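Speaker notes: Showing a robot a task by hand and by remote
Zübeyde Gökçe, September 25, 2023

Start with the Pemora job. Sorting small things out of a tray into boxes. Say why we picked it: cheap to set up, easy to reset.

Two ways to show the task. By hand, you hold the arm and move it yourself. By remote, you stand back and drive it with a controller. Ask who in the room has tried either one.

By hand: people learn it fast. Doğukan was fine after one morning. The trouble is your own arms get in front of the camera.

By remote: slower at first. Pause here, let them ask about the delay.

Numbers slide. 833 demonstrations kept, 74 thrown out, 18 people took part. Most of the 74 were early ones. Don't read the whole table.

Soft items are harder than balls. Cloth gives no clear place to grab. Mention Hatice's rule: if you miss twice, stop and start over.

Next slide, leave both up while talking about reach. Point out the gripper at the pink box, then over the tray.
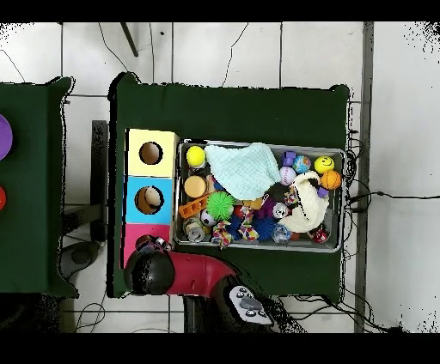
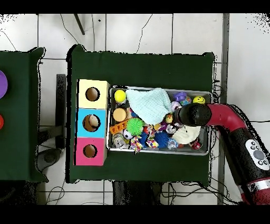 Drevent Robot Teaching Group

Same three boxes and the same kind of clutter in both. Ask where they would go in for the knitted cloth. Take two or three answers.

Last slide: the October sessions at Rostidberg. Sign-up goes through Ayten Bayram. Questions.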